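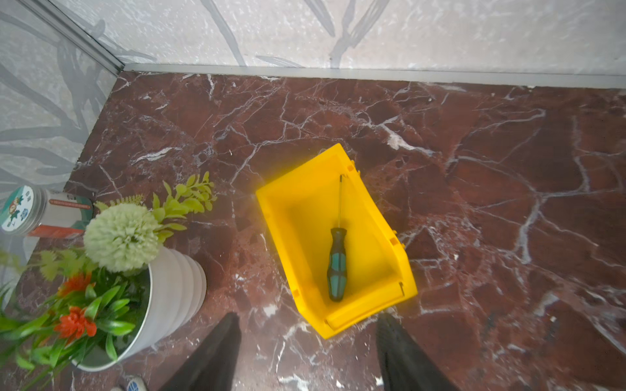

Ukik tool library opens its shelves for curbside borrowing

4/27/20

If you've been stuck at home staring at the same loose cabinet hinge for weeks (I have!), there's some good news from Ukik. The neighborhood tool library is lending again, and you don't have to set foot inside to borrow something. You pick what you want from the list online, you get a pickup slot, and your tool is waiting for you in a bin by the side door at 1601 Trajkovski Street.

I went over to try it out and it was about as painless as an errand gets these days. I asked for a screwdriver, which felt a little silly when other people were borrowing tile cutters and sanders, but the list says you can ask for anything on it, so I did. The reply came the same evening with a slot and a bin number. I walked up, found my number on the folding table, took my screwdriver out and went home. The whole thing took less time than finding parking would have.

The bins are the open-front kind you see stacked up in garages and repair shops, and the library already had piles of them for sorting screws and drill bits. Before the shutdown they sat on the back shelves and held all the little stuff. Now every order gets its own bin, one borrower to a bin, and the little stuff has been moved into coffee cans for the time being. Small hand tools fit fine. Anything longer than the bin gets a tag tied on and leans against the wall next to the table.

The library has 400 tools on the list right now, which is less than the full collection. The big gas-powered machines are staying put, and so is the extension ladder, which takes two people to load and is just too awkward to hand over at a distance. Everything else is fair game: screwdrivers, wrenches, clamps, levels, cordless drills, hand saws, a pretty good choice of garden forks and loppers. Loppers are going fast, by the way. There were 19 people waiting for a pair when I looked, so if your hedge is getting out of hand you might want to get your name in.

Loans run longer than they used to. It was one week before, and now it's four, so there's no rush to finish a job and run back out. Late fees are off through the end of May. When you're done, wipe the tool down, put it in a bin on the return cart and leave the bin where it is. Returned tools sit out for a few days before they get checked, oiled if they need it and listed again, so don't be surprised if something you saw come back isn't on the list the next morning.

A few things I wish I'd known before I went. Bring your own bag, as the bins stay with the library. Write down your bin number before you leave the house – I had mine in an email and stood there on the sidewalk scrolling for it while the person behind me waited very politely. And check what kind of tip you need! I asked for a plain screwdriver, got a plain screwdriver, and then found out at home that two of my hinges use a different head entirely. Back to the list I went.

If you aren't a member yet, you can sign up online and skip the in-person tour that used to come first. Dues are the same as last year, and there's a box to check if money is tight right now and you'd like to pay later or pay nothing. No paperwork goes with it, you just check the box.

Zotent Hardware, two doors down, is helping out with the consumables. The library lends the sander but has never handed out sandpaper, so you can call the store, pay over the phone and have your sandpaper, screws or drill bits put in the same bin as your tool. I didn't try that part. A neighbor who did got her deck screws in the right size on the first try, and she was very happy about it.

The Saturday-style repair mornings and the sharpening class are still on hold, and no new dates have been set. The Vadar Street garden group has been posting some basic how-to sheets in the meantime, including one on cleaning rusty pruners that I've already used on a pair I found behind my shed. They came out nicely, even if the spring still squeaks.

Donations of used tools are paused until there's room to sort them. If you've been cleaning out the basement and have a box ready to go, please hang on to it for now and don't leave it by the side door, where it blocks the pickup table. Pickup slots open every morning at nine and are listed on the Ukik page along with the tools.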